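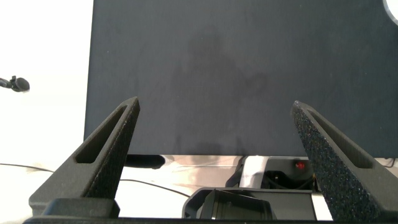 6月 作業ノート 試合球の空気圧抜けと反発の確認

9時20分開始。Foltovのトップチームから戻ってきたClurkoraの試合球を調べる。先月の終わりに、後半になると球が軽く感じるという話がGKコーチのGyula Bakosから来ていた。選手の感覚の話なので、まず空気圧、次に反発、最後に重さの順で見る。重さは前回も問題が出ていないので後回し。

準備

球は前日の夕方に用具庫から工房へ移し、棚で一晩置いた。室温に慣らさないと朝の値が低く出る。春の記録で初日だけ値がばらついているのは、たぶんこれをやっていなかったせい。当時の記入者はRania Semaanだが、本人も覚えていないとのこと。

圧力計はAntoniukのデジタル。アナログの方は針の戻りが悪いので今回は使わない。針入れにはシリコンオイルを一滴。乾いたまま刺すとバルブの口が荒れる。Parveenがバルブを一つだめにしたのもこれだったので、箱の蓋の裏に書いておいた。

空気圧

全球を700 hPaに合わせ、3時間放置してから再測定。ほとんどは誤差の範囲。青いテープを貼った球だけ明らかに下がった。石けん水を塗るとバルブの根元から細かい泡。縫い目と貼り合わせの部分からは出ない。バルブにオイルを足して針を数回出し入れし、もう一度合わせ直したところ、泡は出なくなった。ただし直ったとは書かないでおく。明日の朝の値を見てから。

測るたびに針を刺すので、そのぶん少し抜ける。刺した直後にもう一度測って差を取り、補正に使った。計算はいつもの表の右端の列。前回までの表には補正が入っていないので、直接並べて比べないこと。

反発

2 mから鋼板の上に落として、跳ね返りの高さを横からのビデオで読む。テープの球は圧を合わせ直した状態では他と変わらない。わざと圧を落としていくと跳ね返りも素直に下がる。Gyulaの言う「軽い」がこの低下のことなのかは、まだ分からない。跳ねない球を軽いと言うだろうか。蹴ったときに変形が大きくて、手応えがないという意味かもしれない。次に会ったときに聞く。

途中で落下治具の吸盤が外れ、球が斜めに落ちた回がある。その分は捨てた。吸盤の縁が硬くなっている。交換品は引き出しの二段目にあるはずだが見つからず、今日は縁を湿らせてしのいだ。

キックマシン

午後、Farzana Jadoonが来てキックマシンを回した。この型の累計は今日で2,000回を超えた。表皮の白いパネルは擦れて艶がなくなってきたが、剥がれはなし。マシンの足の部分はゴムを貼り替えたばかりで、最初のうちは球に黒い跡がついた。拭けば取れる。測定値への影響は見ていない。

330回目の手前で回転数の表示が飛んだ。止めてコネクタを挿し直したら戻った。Farzanaによると先週も同じことがあったらしいが、ノートに記録がない。小さいことでも書いてほしい。ケーブルの取り回しがきつく、足が振り切れたところで引っ張られているように見える。結束バンドの位置を一つ手前にずらした。

ピッチのこと

Lorna Mackayから電話。練習場のDreveck側の面は先週から散水の時間を変えていて、練習開始のときに芝がかなり濡れている日があるという。濡れた芝では球が走るので、それを選手が「軽い」と言っている可能性はある。だとすると球だけ調べても答えは出ない。Lornaに散水の記録を送ってもらい、Gyulaには違和感のあった日と、どちらの面で練習したかをメモしてもらうことにする。試合の日の分は相手の会場もあるので、とりあえず練習分だけ。

吸水

時間が余ったので一球だけ吸水も見た。浅い水槽で転がしながら押し、表面を拭いて秤に載せる。増えた分はわずかで、以前の型よりかなり少ない。貼り合わせの球なのでこんなものだと思う。乾燥は扇風機のみ。ヒーターは使わない。前に接着が浮いた。

残り

テープの球は工房に残し、他は用具庫へ戻す。用具係には、試合前の空気入れのあとでバルブの口を確認するよう頼んだ。向こうではハンドポンプと足踏みポンプが混ざっていて、足踏みの方は付属の計器が高めに出る。つまり合わせたつもりで実際は低い。どのくらいずれているかは次にポンプごと借りてきて、Antoniukと並べて測る。

Parveen Rindへ：鋼板の下の防振シートがずれていたので直しました。床の印に角を合わせてあります。動かしたら戻しておいてください。それと吸盤の交換品、場所を知っていたら教えてください。

17時40分終了。ビデオは共有の「反発」フォルダに入れた。表の入力は午前分まで済み、キックマシンの分は未入力。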